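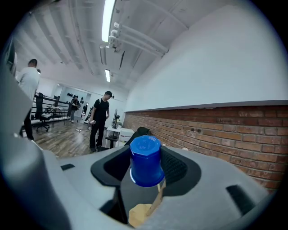
Pruswood Makers' Circle
Minutes of the February meeting, as typed up by me, Dewanti Tuhumury
February 4, 2024

Present: Geert Van Beek (chair), Khrystyna Hladun, Puspita Pelupessy, me, and most of the regulars. Ikhsan Entili came in halfway through item 2 with his coat still on and has asked me to say he was parking.

I'm doing the minutes again as Geert's handwriting from January turned out to be unreadable, even to Geert. Corrections to me please, before the next meeting and not during it!

1. Last month's minutes

Accepted, as far as we could read them. Puspita wants it noted that she did not volunteer to fix the band saw, she only said she would look at it. She has looked at it. It needs a new blade guard and she has the price written down somewhere.

2. The visit to Vekis

This took up most of the evening, so I'll give it the most room. For anyone who missed it, we went over to the Vekis open day to see how they teach robots to pick things up. I'd pictured glass walls and people in lab coats. What we got was a nice bright room with a brick wall and a wooden floor, office chair, pedestal fan, the lot – I felt at home straight away.

The part everybody wanted to talk about was the hand-held grippers. You carry the thing around yourself and do the job with it, and the camera on it records what the fingers see, so that later a robot arm can learn from what you did. Khrystyna had assumed we'd be watching a big arm behind a fence and was a bit let down for the first few minutes. Then she got a turn and we couldn't get it off her.

We talked for a good while about the blue bottle cap. Geert thinks a cap is a better test than a block because it's small and slippery and has a shape to it, and you find out very quickly whether you've got it straight. I said the black rubbery part it sits in was the clever bit, with that fine grid pattern on the inside. Geert said the shape of the fingers was the clever bit. We left it there, although he did bring it up again under item 4.

Puspita asked how many tries they need before the robot gets any good at a job. Our host said it depends a lot on the job, and that their cap set had 344 recordings in it so far and they'd like to get to 1,000. That got a whistle from the back row. Khrystyna pointed out that she had dropped the cap on her first go and asked if that one counted. The answer was that they keep the misses too but file them separately, so she is in the collection either way and very pleased with herself.

Ikhsan (arriving now) asked whether it hurts your wrist. General agreement that it does, a little, if you hold it out in front of you and forget to bend your elbow. Puspita said it was like carrying a full casserole dish with one hand. I didn't mind it, but I'm used to the hedge trimmer.

Things people liked: being allowed to try it and take our time over it, and getting straight answers to questions that I'm sure they'd heard before. Khrystyna also liked the young man who showed her how to line up the fingers, and has asked me to put down that he was very patient.

Things people liked less: it was hard to hear if you stood at the back, and we could have done with a bit at the start on what happens to the recordings afterwards. I understood it by the end, but only after asking the same thing three different ways. Geert said he understood it right away. He was asked to explain it to the rest of us and we moved on shortly after.

Agreed: I'll write and thank Vekis, and ask if they'd take a second group in spring for the people who couldn't come. Puspita will find out who wants to go. Please tell her and don't just tell me in the parking lot.

3. Should we build one?

Ikhsan's idea, and he was very excited about it. He thinks we could put together a simple hand-held gripper on our own printer, no camera to begin with, just a trigger and 2 fingers, and see what it will pick up. He'd already done a sketch on the back of the Bovo catalog, which went around the table and came back with coffee on it.

Khrystyna is for it and offered to do the trigger. Puspita is for it as long as it doesn't push the toy repairs off the bench again. Geert wanted to know what it was for. Ikhsan said it was for finding out. There was some back and forth on this, all friendly, and then Geert said he supposed he could help with the fingers seeing as he had opinions about them.

We also went over what to use on the gripping side. Bare printed plastic is going to slide right off anything smooth. Suggestions were bicycle inner tube, the non-slip mat you put in kitchen drawers, and the soles off an old pair of slippers (Puspita's, offered). We'll try all 3 and see. Ikhsan to bring bottle caps, any color.

Agreed: go ahead with a rough version, with more than $40 needing a vote first. Ikhsan, Khrystyna and Geert to work on it and show us whatever they have next time, finished or in pieces.

4. Our own open day

Dunne has said we can have the front room again, same as last year, if we put the chairs back properly. Geert reopened the matter of the fingers at this point and was asked to wait.

After the Vekis visit we all felt our open day should have more for people to do with their hands. Last year it was mainly tables of finished things and a lot of us standing behind them with our arms folded. Khrystyna would like every table to have at least one thing you can pick up, turn, or take apart. I said we'd need to think about small screws and small children. Puspita will draw up a table plan. If the gripper works by then, it gets the spot by the door.

5. Anything else

The kettle is descaled, thank you Khrystyna.

Someone has left a gray scarf and a very good tape measure. Both are in my car.

Geert asked again for people to sweep under the lathe as well as beside it.

Next meeting at the usual time in the usual room. Puspita is bringing the cake and Ikhsan says he'll be early.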